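Home Issues Authors Submit Search

4. The Open Day as a Field Site

4.1 Setting and procedure

Most published accounts of robots meeting the public come from the people who own the robots, and in those accounts the public is generally delighted. We wanted to know what the public says when it believes the owners have gone to get coffee. The open day at the Sosmont building on 24th November gave us the chance. The lab ran its drinks-preparation demonstration from late morning until the lights went off, and two of us stood near the rope with notebooks, trying to look like parents.

The demonstration is simple to describe and slow to watch. Two arms share one long table laid out with the makings of a drink, and visitors stand on the far side of a rope and wait. A full run took 15 minutes when nothing needed resetting. The printed program promised "a refreshing look at the future," and the Dotport scheduling software put a run on the hall display every half hour, whether or not one was in progress. Over the day 300 visitors passed the rope, according to the clicker at the door. We logged 1700 separate remarks, of which a fair share were "excuse me."

Coding followed the scheme of our January pilot, with one change. The pilot had a category called "wonder," which the second coder applied to anything containing the word "wow," including "wow, is that it." We split the category in two. Agreement improved, and morale in the coding room fell slightly.

4.2 What visitors attended to

The lab had arranged its talk around the arms: reach, payload, the planning software, the gripper. Visitors arranged theirs around the fruit. Questions about citrus outnumbered questions about control in every session we recorded, and the presenters, who had rehearsed a very good answer about collision avoidance, rarely got to use it. Figure 3 shows the workspace. A yellow plastic knife lies across the cutting board next to the lemon slices, and the knife drew more comment than either arm. Opinion was divided on whether a plastic knife was reassuring or a bit of a letdown.
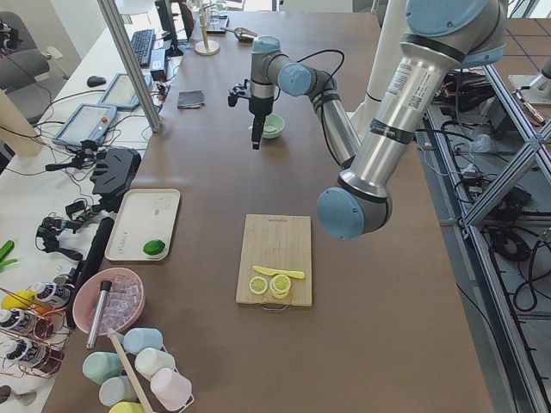
Figure 3. The demonstration table, with both arms over the work area.

Ramiro Benítez objected, on reading a draft of this section, that we were being unfair to the fruit people. Anyone can judge a slice of lemon, he wrote, and hardly anyone can judge a trajectory, so of course they talk about the part they know how to grade. He added that he had done the same thing at a concert once, and spent the second half evaluating the chairs.

We think the objection is sound and have kept it in mind in what follows. Visitors did grade. They graded with confidence and from long experience of kitchens. One man explained to his daughter that the arm was "going the long way," and he was right: the planner takes a wide path around the other arm, and a person would have just reached over. The presenter told him this was a safety feature. He nodded as one nods at a waiter.

Children under ten behaved differently. They watched the gripper, hardly mentioned the drink, and made the opening and closing motion with their own hands, often for the length of a run. Our scheme had no code for this. We wrote it in the margins, and the margins are now the part of the data set we most enjoy rereading.

4.3 Waiting

Patel and Ellis, the two presenters' teams, handled the pauses in opposite ways. The Patel team filled every stop with talk. The Ellis team let the arms stand and said nothing, which we had expected to lose the crowd. It held them longer. People leaned in during the silence and began to guess aloud at what the machine was about to do, and strangers took sides. The loudest exchange of the day concerned whether it would go for the lime.

Our transcript of the Ellis sessions runs to 2527 lines, and the guessing takes up most of it. We return to these guesses in Section 5, where we compare them with the planner's own logs. The visitors do fairly well.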